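Tip Transfer Gallery: Collecting Demonstrations at Midgate

Posted November

The Midgate workshop has been recording examples for Cutasia, our learning system for small bench chores. The task in this set is moving pipette tips between two tip boxes, one tip at a time. It is a dull job for a person and a useful one for a robot to learn, as the target is small and the holes all look the same.

We recorded 232 demonstrations for this task. They join the earlier bench tasks from Dovstead, which brings the full Cutasia set to 808. Each demonstration is one pick and one place, saved with the arm's joint positions, the readings from the wrist sensor and the view from the fixed cameras. We keep the failed tries as well, labelled as failures, in a separate folder.

The arm carries a black multi-fingered gripper under a white mounting bracket. The bench is covered in bright green cloth, and we leave the wrinkles in. The first few runs on a bare, flat surface gave us a model that did badly as soon as a box sat at a slight tilt.

1. At the right-hand box

Fingertips just above the rack, next to a single light blue tip. The lids on both boxes stand open.

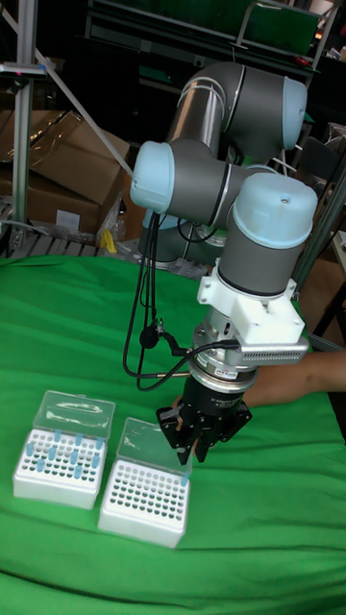 Widmer wrote in after the first batch went up: I'd like to see more runs where the tip starts near the lid side of the box. Our own set was heavy on the front rows, and the policy kept clipping the lid whenever it had to go to the back. We had to record the back rows again from scratch, so it's worth checking your spread before you go much further.

We checked, and the spread was uneven. Front and middle rows were well covered and the back row was thin. The start positions are now drawn from a list before each session, and the operator works down it in order. Back-row starts come up as often as any other.

2. In the left-hand box

The fingers are lowered into the rack with a small light blue piece in their grip. In the box beside it, a row of the same colour runs along the back edge.

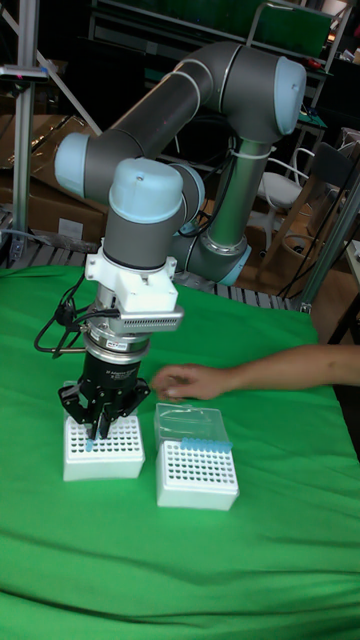

3. Over the holes

Lining up is the slow part of every demonstration. A tip that is slightly off centre catches on the rim of the hole, and the wrist sensor picks that up well before it is clear on video. We kept the force readings at full rate for this stage and thinned them out for the travel between boxes, where very little happens.

Operators are asked to move at a steady pace and to pause briefly before lowering. Early recordings had no pause, and it was hard to mark where travel ended and placement began. With the pause, the labelling script finds the point by itself in nearly every run.
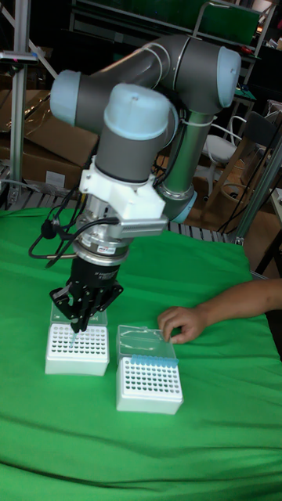 Single clear tip held over the left box, light blue tips in the back row of the right.

Notes on the set

Sessions run for 2 hours, with a break in the middle. Operators swap at the break so that no one person's habits colour a whole session. Box positions are changed between sessions and written in the log.

We set aside 14 demonstrations for checking and they are not used in training. The next task on the list is closing the lids, using the same arm and the same bench. Pictures from that work will go on a separate page.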